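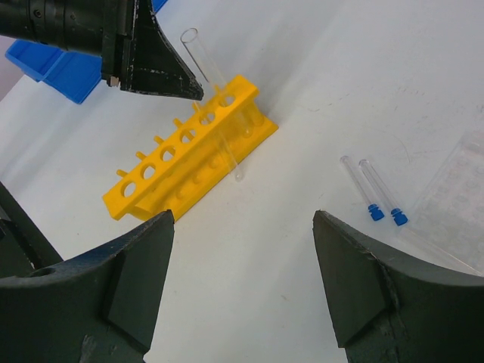

Re the insert step. Left arm still comes in off center on the rack, I think it's the finger and not the taught points. Swapped the tip pads yesterday, re-zeroed the gripper, ran the insert program 20 times at slow speed. Far end hole is fine, there's a tube standing in it. Fifth one is where I get trouble, tube goes over at a slant across the front of the rack when the finger is right down by the bar. Next four holes I haven't even tried. No point till this is sorted.

Other things, quickly, before I lose the bench again:

Rack position. Re-taught the corner hole and the far hole, let the controller work out the rest. Pitch came out different from what Nelly had in the old file. Don't know which of us is right, will put calipers on it.

Wrist cam. Bracket was loose, one screw. Tightened it and redid the hand-eye cal. Please nobody load the calibration from before, it is in the Gemiten folder and still has the same name (my fault, will rename).

Finger wear. Edges are scuffed, scratches along the ridges on all of them. Don't think it matters for grip, the pads do the work, but if the tip is bent even a little that would explain the slant. Does anyone have a flat reference block? Ours went to Cluketti with the other cell and never came back.

Speed. Holding it at 5 percent for the last bit of the approach. Yes it's slow. No I am not turning it up.

Nelly Tello wrote:
> Quentin, before you re-teach everything again, can you check the
> closing force? On the Farahani cell we had the same thing, tube
> tipping just as it gets to the hole, and we lost most of a week
> moving points around. Force had been set to 76 by whoever did the
> pad change and the tube was rolling in the fingers as they closed.
> Went back to the old value and it was fine.
>
> Also which release is on the controller? Lasumano changed the
> gripper-close timeout in 143 and the arm can start moving before
> the fingers have finshed. If you're on that one put a wait after
> the close, or roll back.
>
> And do capped and open tubes seperately please. They don't pick
> the same, the cap end is heavier.
>
> Nelly

Force: checked, it is NOT at 76, it's on the default. Will try a bit lower anyway.

Release: yes we're on 143. Didn't know about the timeout. Adding the wait now, that could well be it and then I've been blaming the finger for nothing. Will run another 20 with the wait in and same pads, change nothing else, and post the log here.

Capped ones: agreed, open tubes only for now. The blue cap ones can stay lying on the table till the insert works.

If someone has the timeout setting written down anywhere send it over, I can't find it in the release notes. I'm at the cell until 4 or so.

Quentin Aubert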